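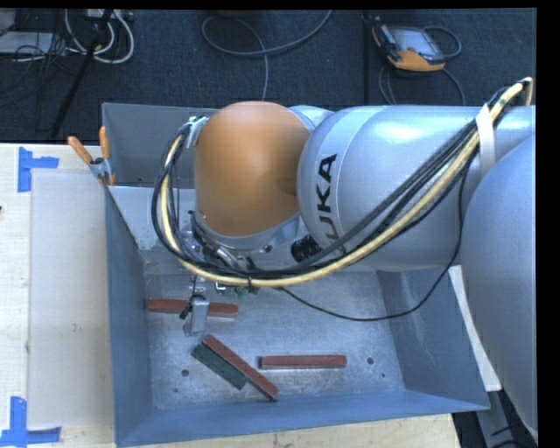

**16/04/2021 – glaze bench, test batch notes**

Opened the kiln first thing. Batch 438 out. Mixed feelings.

Recap for whoever reads this: 438 is the matte white base with the new feldspar from Csonka, because the old supplier stopped carrying the one we'd used since the beginning. Same recipe otherwise. Clay body is the Flolel stoneware, bisqued in the small kiln, all tiles cut from one bag.

Results, top shelf:
- tile A, thin coat: fine. Smooth, a bit dry to the touch, color warmer than the old white. I like it more.
- tile B, medium coat: pinholes along the lower third, none at the top. Looks like it pooled when I stood it up to dry.
- tile C, thick coat: crawled. Bare patch the size of a thumbnail, rolled edges around it. Expected, but not that bad.

Bottom shelf:
- same three coats, fewer pinholes, slightly shinier. Bottom is running hotter again?? Cone pack says so – the witness cone down there is bent well past where the top one stopped. Need to look at the elements. I wrote the same thing in January and then did nothing.

So can't really compare shelves until that's sorted. Don't read anything into the shine.

**Pinholes**

Three ideas, no order:

Bisque too low. We dropped the bisque to save time before the last market and never put it back up. Gas still coming out of the body while the glaze is sealing over. Plausible. Easy to check, just bisque 2 tiles higher and glaze them out of the same bucket.

Glaze too thick in the bucket. I did not weigh it. I know. Used the "does it coat my finger" method. Will weigh the next one, the scale was under a pile of plaster bags is all.

New feldspar ground finer than the old one. It does feel finer and it takes more water to get to the same place. If it's packing tighter on the tile then it shrinks more when it dries, and that would explain the crawling on C as well. Rubbed a spare dry tile with my thumb and there were hairline cracks in the raw glaze already, before any firing. That's a clue. Old glaze never did that at medium.

My money is on the last one with the second making it worse.

**Mixed today**

New 300 gram test of the same base, half the clay swapped for calcined clay. Less shrinkage going on, in theory. Sieved 2 times. Weighed this time! Wrote the numbers on the lid AND on the recipe card, so please don't wash the lid.

Dipped three tiles, let them dry flat on the rack instead of standing up. No cracks in the raw coat after lunch, even on the thick one. Powdery though, comes off on your hands if you pick it up by the face. Pick up by the edges. Could add a pinch of gum but I'd like to see one firing without it, or I won't know what did what.

Also made a small cup of the base with the Fluronis blue stain, because the shop keeps asking for a blue. Stain was lumpy straight out of the jar. Had to grind it in the mortar with some water, took forever, blue sink now, blue sleeves. Put it on a tile over white slip and another tile bare. Guess is the bare one goes gray.

**Kiln log**

Next firing is the tests only, no ware. I know there are bowls waiting. They can wait, I'm not putting a shelf of bowls under a glaze that crawls. If anybody is desperate for the kiln, use the small one and write it on the sheet. The last person to fire it left the sheet blank and I had to guess the program from the cones.

Slow cooling this time. Last one just switched off at the top and dropped on its own, the time before had a hold on the way down, so those two don't compare either. Sigh. Picking the slow one and staying with it till this base is settled:
- fast to red heat
- normal climb to top
- short hold at top
- down slowly through the matte range, then off
- leave it SHUT until you can put a hand on the lid

Cone packs on both shelves and one in the middle. Peephole plug is cracked, still usable, ordered a new one.

**Other bits**

Briter batt sealer on the wooden bats: one coat peels. Two coats seems to hold but they still stick if the clay's very wet. Going back to plain bats with a wipe of the sponge, less fuss.

Reclaim bucket stinks. Needs to be slaked, screened and laid out on the plaster or thrown away. I vote plaster. The pink slab is nearly dry enough to take another load, the big one is not, flip it.

Dark clay and white clay got mixed in the scrap bin again. It's fine for planters, no good for tests. The lids are labelled. I relabelled them.

Shelf wash is low, enough for maybe one more round. Two shelves have drips that need grinding before they go back in – goggles, please, that stuff is glass.

**To do**
- [ ] bisque two tiles at the old temperature
- [ ] check bottom elements, with the kiln OFF at the wall
- [ ] weigh a measured cup of the 438 bucket, add to card
- [ ] ask Csonka for the mesh size on the feldspar
- [ ] flip big plaster slab
- [ ] order shelf wash, masks, the fine sieve if it's in stock
- [ ] photograph tiles A to C in daylight before thye go on the board

Broken bit of tile C is in the tray by the window if you want to see how the edge looks from the side. The glaze layer is way thicker than I thought it was when I dipped it.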